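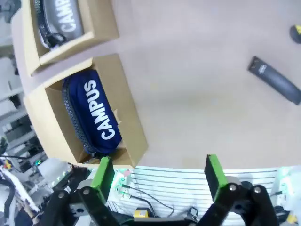 Hello again, and thanks for the nudge about the report, I know it was due before the long weekend and it's only reaching you now, Wednesday, October 3, 2018.

You'll remember that when you agreed the Risier money in June, the plan was to write a short code of practice for people working at the same table as our arms, and then to see whether anybody could stick to it. The first bit is done. The second bit is well under way and has been far more fun than I expected!

The task we settled on is pouches and boxes. Pencil-case sort of things with zips, plain cardboard boxes with the flaps open, one table, and a person at hand to set things out and put them back. I picked soft items on purpose. A hard block sits where you leave it, but a pouch flops and slides and the zip pull ends up underneath, so people are forever wanting to lean in and tidy. Leaning in is what the rules are about, so there we are.

We planned 300 sessions under the Dindurix heading and we've done 259. In 134 of those we ran the first draft of the rules, and the rest used the second draft. I'd hoped to be finished by now, but we lost a good while waiting for replacement finger pads from Smadi, and then I wanted everyone to have a go on the new draft before we carried on.

The first draft was too long. It had a page on clothing alone (sleeves, watches, lanyards, the lot) and people read it once and put it in a drawer. The second draft has 8 rules and fits on one side of a sheet. The ones I'd fight for are these. Say "hands in" out loud before you reach over the table, and "hands out" when you're clear. Whoever is at the controls stops both arms on "hands in" and keeps them stopped, even if only one is anywhere near you. Fingers are left open between tries. And nobody hands an item to a gripper, ever, you put it down and step back.
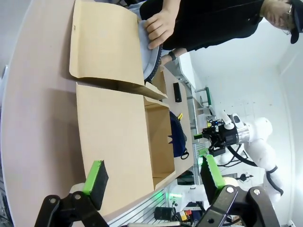 The calling out felt silly for the first few days and then it just became how we talk. I caught myself saying "hands in" at the fridge at home. What still goes wrong is the second call. People say "hands in" beautifully and then forget "hands out", so the person at the controls sits there waiting, gets fed up and asks. That's a safe sort of mistake, but it wastes time, and I've seen how being fed up leads to guessing. I'm thinking of making the controller repeat both calls back, the way they do at the climbing wall.

Boxes have been a bother too. Flaps spring back up, so somebody reaches in to flatten them, and that's an extra reach for every reset. Lollico have offered us trays with no lids. I've said yes to a few for comparison, but I don't want to drop the cardboard, as it's what most packing benches really have on them.

On money, we're a bit under on equipment and a bit over on people's time. I'd like to move some from one to the other if you're happy with that. It wouldn't change the total. The sheet with the amounts is coming separately once I've sorted out the Smadi invoice, which has the wrong address on it.

Still to do: the remaining sessions, a third draft with the repeat-back rule in it, and a go at the whole thing with people who've never stood next to an arm before. I'd love one of you to come and be a beginner for an afternoon. Could you let me know about moving the money before I book anyone's hours?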